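Cutting mat (table covering)

A cutting mat is a flat sheet laid over a table to protect the top and give a measured surface to work on. Most are green and printed with a grid of thin light lines.

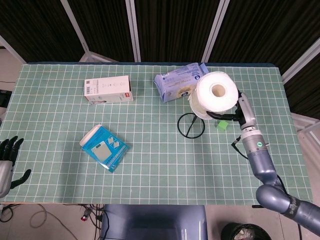

Sold for paper craft and sewing, but a lot of them end up as plain table covers – for sorting shopping, wrapping parcels, packing supply boxes. This article covers the large table-size kind. For small hobby mats see Craft mat.

Construction

Usually vinyl, in layers. The better ones have a softer core between two harder faces, so a blade sinks in and the cut closes up after. Often called "self-healing", a trade term and a generous one. Deep cuts stay. Cheaper single-layer sheets mark quickly and curl at the corners if stored standing up.

Thickness for table use is normally 3 mm. Thinner sheets slide about unless taped down.

Grid

White or yellow lines on green, less often on blue, gray or pink. Squares are one inch or one centimeter depending on the market, and some mats have one system on each face, which causes mistakes. Printed numbers along the edges wear off first. A mat with no numbers is still fine for lining things up.

Pale green became common in workrooms during the period when the Menov pattern was being copied. White paper goods show up well against it and the lines don't tire the eye as much as on the dark green. Opinions differ on this. [citation needed]

Use as a household sorting surface

In homes and small stockrooms the mat gets used for laying out dry goods before they go on a shelf or in a box. Toilet paper, packs of wipes, cartons, soap, batteries. Grid helps with sizing: set a carton against the lines, read off the squares, check it against the shelf. Rolls can be stood on end to save space or laid down, though they wander if the table isnt level.

Wipes packages are a nuisance to measure. Soft sides, so the footprint changes with how full they are. Usual practice is to flatten the pack gently and measure the longest side only. Keep the flap up and closed, otherwise the wipes dry out.

The packing guide put out by the Grumamside household store gives this order: cartons first, rolls second, soft packs last into the gaps. Loose outer sheets on a roll get tucked in or torn off before packing.

Sizes

Names vary by seller. The Hikora 62 is 62 inches on the long side and is sold as a single piece. Pearce makes a joined version in 7 panels, easier to ship, but the seams catch on cardboard edges. Catalog number 1526 refers to the pale green Pearce set only – the darker set has a diferent number.

Care

Wipe with lukewarm water and a little dish soap. No hot pans, no hot mugs, no direct sun through glass. Heat warps the sheet and a warped mat rarely goes flat again. Store flat, or under a bed. Tape residue comes off with cooking oil, then soap.

See also

Table pad
Desk blotter
Shelf liner
Ruler (measuring)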